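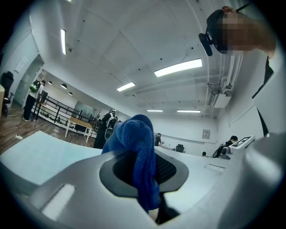 A **microfibre cloth** is a cleaning cloth made from very fine synthetic threads, usually a blend of polyester and polyamide, knitted or woven into a soft fabric with a great many tiny loops or split ends. It is used dry for dusting and damp for wiping, and over the years it has found its way into nearly every cupboard under nearly every sink — next to the old cotton dusters it was supposed to replace, and which a good many households have sensibly kept.

## Fabric

The threads are finer than a human hair, and in most cleaning cloths they are split during manufacture, so that each one has a wedge-shaped or star-shaped section instead of a round one. The little gaps between the split parts take up water and hold on to grease and dust. Unsplit microfibre feels much the same in the shop but tends to push water about on a worktop, and anybody who has bought a cheap bundle and been disappointed by it has probably met this kind.

Knitted cloths are the commonest for general housework. They are stretchy, they fold easily and they can be twisted or bunched up to get into corners, round the base of a tap or down the inside of a tall glass. Waffle-weave cloths are preferred for drying dishes, and flat, closely woven ones for spectacles and windows, where a fluffy surface would leave bits behind.

## Colours

Cloths are sold in most colours, with blue, green, pink and yellow the usual ones. In schools, offices and canteens the colour often tells the cleaner where a cloth belongs. Blue is widely used for general areas such as desks and sills, and red for toilets and washroom floors, though the scheme varies from one place to the next and is best checked on the wall chart before starting. At home people make up their own rules. Salamatu Ankrah, in her household handbook *The Brorano Book of Cleaning*, gives blue to the windows and yellow to the kitchen, and admits that her own family has never once kept to it.

## Use

For dusting, the cloth is used dry and folded in half and in half again, which gives a set of clean faces to turn to as each one fills up. Shaking it out of doors between rooms helps a good deal. For wiping, it is wetted, wrung out hard and used barely damp; a dripping cloth leaves streaks and has no room left in it for the dirt. Glass and mirrors generally want two cloths, a damp one first and a dry one straight after.

Some care is needed on soft or delicate finishes. Grit caught in the loops can scratch varnish, clear plastic and polished stone, and a cloth that has been dropped on the floor should be rinsed before it goes anywhere near a table top.

## Washing and drying

Microfibre is washed warm with a small amount of ordinary detergent. Fabric softener coats the threads and leaves the cloth smooth and rather useless, and bleach weakens it. Cotton towels in the same load shed lint, which clings on most stubbornly, so it is kinder to wash the cloths by themselves or with other synthetics. They dry quickly on a line or over the edge of a bucket. Very hot tumble drying and ironing can melt the fibres.

Washing also releases small amounts of fibre into the waste water. A full load, a cooler wash and a fine mesh laundry bag all reduce this, and some people have gone back to cotton for the dusting on that account.

## Worn cloths

A cloth nearing the end of its life feels stiff, catches less dust and begins to smear. Mawuli Appiah's column in the *Dankwa Home Almanac* suggests passing it down — from windows to worktops, then to floors, then to the bicycle — and snipping off a corner at each step, so that it doesn't creep back up to the kitchen.

## See also

- Chamois leather
- Duster
- Dishcloth
- Tea towel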